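Opinion > Robots at Home

Set the table, robot

Every February somebody promises me a housekeeper on wheels. Still waiting. My kids set a table in 2 minutes, badly, for no pay. So, simplest chore I can think of: a fork, a plate. In simulation, where nothing even breaks.

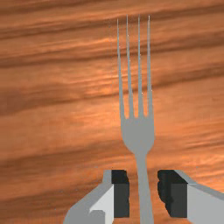
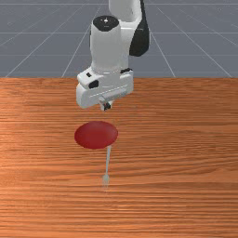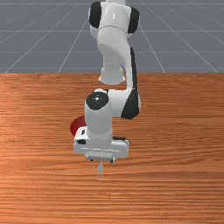
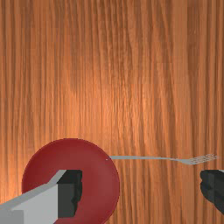 Simulated table setting, wood top throughout.

One fork. Now think of my kitchen drawer, wet spoons, a cat. I'd say we're 20 years off, maybe more. Fine, keep trying, its good work. Just dont sell it to me yet.

Bushra Sandhu

729 shares | 20 comments
Contact | Back to top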